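Komo handover study: progress note to the Zusier fund
Sunday, June 8, 2025

Hello all, and thanks for bearing with me while I got this written up. It's been a busy spring at Stastirano and most of it went on one thing: getting two arms to pass a thin object between them without dropping it, bending it or waving it at the wall.

You'll remember the first method planned both arms together from start to finish. It was lovely on paper and painfully slow on the bench. We've now split the job, so one arm holds the rod still and upright while the other works out its own approach from its wrist camera. I was a bit sceptical (I'd argued for the old way in the proposal, sorry!) but the new one is much nicer to live with, and when it goes wrong we can usually tell which arm to blame.
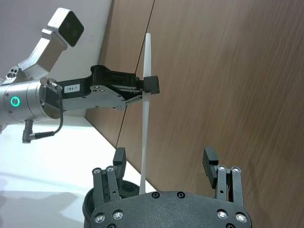 Why use a plain white rod for the tests?
It's thin, so small errors in the grip show up straight away, and it has so few markings that the cameras can't cheat by learning a pattern.

Now the numbers. We ran 600 handovers over 14 days, and 60 of them failed. Most of the failures came when the receiving fingers closed too early, and I'm fairly sure that's a timing fault in our code and can be fixed. The Belhaj grippers have behaved well apart from 4 afternoons lost to a loose connector, which I'd rather not talk about.

Next up is a softer closing move, then rods of different thicknesses. I'd like to keep the remaining travel money back for a second set of fingertip pads, if you're happy with that. The full write-up should reach you in October.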